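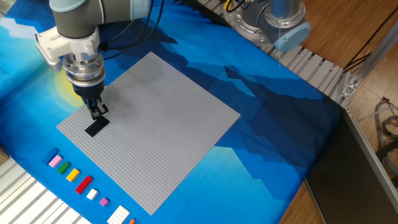
Pince Famham à deux doigts

Réf. 353 | Prix : 690 € HT | Adaptateur de poignet non fourni
Fiche mise à jour le 2 juillet 2019

Le fabricant la présente comme une pince « universelle ». Nous la vendons, mais nous ne reprenons pas le mot. Pour saisir des petites pièces rigides à faces parallèles, briques à tenons comprises, elle fait le travail. Pour le reste, demandez un essai avant de commander.

Ce que nous avons comparé

En juin, nous l'avons montée à côté de la Quezada et de la Renance, avec les mêmes briques posées sur une grande plaque grise. La Famham se règle plus vite que les deux autres. Elle pardonne moins une brique présentée de biais : si le poignet n'est pas aligné, un doigt touche avant l'autre et la pièce pivote. La Renance s'en sort mieux, pour un prix que peu de labos accepteront.

La répétabilité annoncée dans la brochure n'est accompagnée d'aucun protocole. Nous avons posé la question deux fois, sans réponse. Nous ne publions donc pas le chiffre.

À savoir avant l'achat

Enfoncer une brique sur ses tenons demande un contrôle d'effort côté bras. La pince seule n'y suffit pas.
Les doigts noirs se détachent mal d'une pièce noire pour certaines caméras. Prévoir un jeu clair (option, 3 semaines de délai).
Le pilote Jivoritz fonctionne, sa documentation beaucoup moins.

Garantie : 2 ans, hors doigts et câbles.
Retour accepté si la pince n'a pas été percée ni modifiée.

Demander un devis | Réserver un essai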